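Pellport Clutter: known fault in the gripper contact logs
README, revised 15/04/2026

Please read this before using any of the grasp labels. The rendered images are fine as far as we know. The contact logs in part of this release are wrong, and the success labels were worked out from the contact logs.

What the dataset is

Pellport Clutter is a set of simulated pick attempts on kitchen surfaces with a two-finger gripper. It was generated with the Zarnik scene builder and rendered from a camera fixed to the wrist. Each episode has a short image sequence, joint positions, finger width, a contact log and one label, success or fail. The release has 1,050 episodes, split into 5 folders by countertop material. Objects are drawn at random from the Thevar object pack, so odd neighbours on the bench are normal and should not be filtered out as errors.

What went wrong

In 89 episodes the left finger reports contact with an object it is not touching. The fault was introduced in September when the collision meshes for the gripper were simplified to speed up generation. The simplified left finger was saved with its origin shifted toward the camera, so its collision shape sits ahead of the finger that gets drawn. The right finger was exported separately and is correct.

The result is an early contact event on one side. The controller was set to treat any contact as the start of a grasp, so it stopped the approach and closed. Most of these attempts closed short of the target. Some still picked the object up, and a smaller group picked up something else and were labelled success anyway, as the label only checks that an object rose with the hand.

The marble folder is the worst affected. Its layouts are tighter, and there is often something beside the target on the left. In the view below, a brown, rough-surfaced lump is partly behind the left finger, with a fork to its left, while the white block lies ahead of the gap between the fingers.

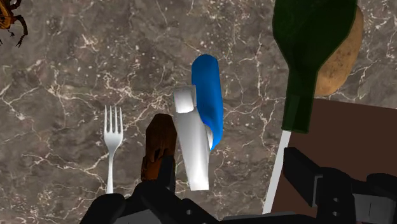
Brurkonura, writing on the issue tracker, asked whether the same shift could explain grasps that close on nothing at all, with no neighbour anywhere near the left finger. It could not, was our first answer, and that answer was wrong. Brurkonura then posted a log from the steel folder where the shifted mesh had touched the benchtop itself on a low approach. We had been checking only for contact between the finger and loose objects. The count given above includes the benchtop cases.

How to tell if an episode is affected

Look in contacts.csv for a left_finger event more than 5 frames ahead of the first right_finger event, with finger_width still at its starting value. Every affected episode we have found meets that test. So do a few good ones where the hand came in at an angle, so use affected.txt as the reference and treat the test as a rough filter for your own data.

Affected episodes are listed by ID in affected.txt. They have not been removed. Anyone who trained on the first release will want to be able to match them up.

What is still usable

Images, depth, camera pose and object pose are written before the contact step and do not depend on the finger meshes. Joint positions are a true record of what the simulated arm did, but in affected episodes what it did was respond to a false contact. Do not use those as demonstrations. Do not use the success label in any episode listed in affected.txt.

Using the policy on hardware

We trained a small baseline on the first release and have withdrawn the weights. If you downloaded them, please don't run them on a physical arm. The policy learned to close early and then keep pushing forward with the fingers shut. In simulation that knocks things over. On a bench with glassware or a person's hand nearby it is a safety problem.

Fix

The left finger mesh has been re-exported and checked against the drawn model at 300 poses. Regenerated episodes will keep their old IDs with an r on the end. The marble folder is being done first. Steel and laminate follow, and the other two have not been scheduled.

Known gaps

The success label still does not check which object was lifted. That is a separate fault and is open on the tracker.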